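4. Setting up your desk power

Good power makes the whole home office feel finished, and this part is quick!

1. Pick a wall outlet you can reach without moving the desk. Behind a bookcase is a pain later.

2. Clear the desktop and lay the cord out in long, easy curves. Check the full length for nicks or flat spots before you plug anything in.
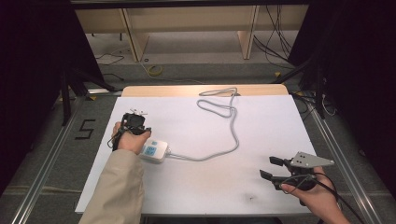
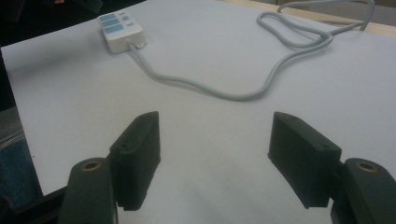
3. Add up your load. The Riltard desk kit is rated to 2000 watts in total, so a laptop, lamp and monitor are no trouble at all - a space heater is another story.

CAUTION: Never plug one power strip into another, and never run a cord under a rug.

4. Fix the strip in its final spot, then tidy the slack with soft ties (I love these, they come undone in a second). Leave a bit of give for a sit-stand desk.

Note: Press the reset button once if the light stays off.

Comments

Mortimer Wojcik: Soft ties are a great tip, my favourite so far.

Kitia: Does the 2 m cord suit a corner desk?

Related
- Choosing a desk lamp
- Monitor arms: the Odoi and the Iltau
- Labelling your cables

Contact us | © Riltard | Back to top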